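4.2 Open day demonstration, Betmont bench

1. Close the visitor barrier and start the Mernus controller.

2. Load the tableware program and set wrist speed to 80 per cent. 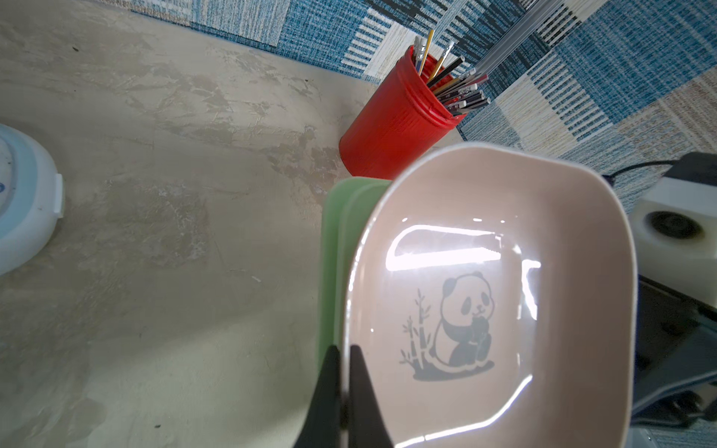

Figure 13. Panda bowl held in the gripper, wrist camera view.

3. Select the cable program — menu item 197 — and confirm the grip on the cable before any move.
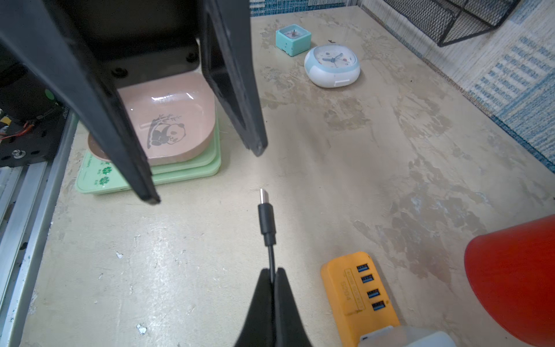
Caution: do not reach over the bench while the program is active. Visitors stay behind the grey line.

4. Bring both arms to the centre position at low speed.

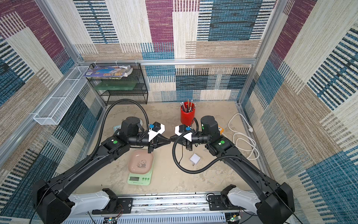 Figure 14. Both arms at centre, gripper tips meeting.

5. Press Hold before taking questions.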